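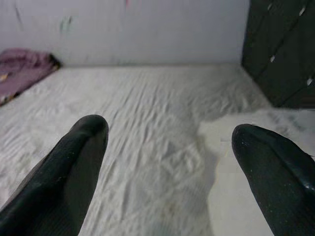
Search this site Go

Home science > Fabrics > Ages 8 to 11

Why Do Sheets Wrinkle?

Saturday, July 7, 2018 - by Mi-kyung Woo

A wrinkle is a bend in cloth that stays after the force that made it is gone. To explain a wrinkle, it is necessary to look at what cloth is made of.

Threads and fibers

Most bed sheets are woven. One set of threads runs the length of the sheet. This set is called the warp. A second set runs across it, over and under, and is called the weft. Each thread is a bundle of much thinner strands called fibers, twisted together so that they hold.

Cotton fibers come from the seed pod of the cotton plant. They are made mostly of a material called cellulose. Cellulose is built from long chains of tiny parts called molecules. Neighboring chains are held together by weak links known as hydrogen bonds.

What happens when cloth bends

When you lie on a sheet, your body presses down and also pulls sideways. The cloth slides, bunches up and bends. Inside the fibers, some of the weak links come apart. The chains shift a little, and new links form in the new position. The fiber is now set in a bent shape, and the sheet has a crease.

Water speeds this up. Water molecules get between the chains and loosen the links. Skin gives off moisture during the night, so a sheet that has been slept on has had pressure, movement and damp air all at once.

Polyester is different. It takes up very little water, and its fibers tend to spring back. A sheet made of cotton and polyester mixed together usually wrinkles less than one made only of cotton.

Why creases run at a slant

A woven sheet stretches very little along its threads. Pull it from corner to corner and it stretches much more, because the small squares between the threads can lean over into diamond shapes. This slanted direction is called the bias. If one corner of a sheet is pulled harder than the others, long shallow ridges often form along the line of the pull.

Taking wrinkles out

An iron uses heat, pressure and often steam. Steam loosens the links, the flat plate pushes the fibers straight, and the links form again as the cloth cools and dries. Hot irons cause burns, so this is a job for an adult.

Try it

You need two squares of old white cotton cloth and some water. Wet one square and squeeze it until it stops dripping. Leave the other dry. Crumple each into a ball, put both under a heavy book, and wait 40 minutes. Open them, lay them flat and let the wet one dry completely. Compare the creases by shining a flashlight from the side - low light makes long shadows, and small ridges are easier to see.

Words to know

Warp: threads that run the length of a cloth.
Weft: threads that run across it.
Bias: the slanted direction between warp and weft.
Cellulose: the main material in cotton fibers.

Filed under: Fabrics, Around the House, Easy Experiments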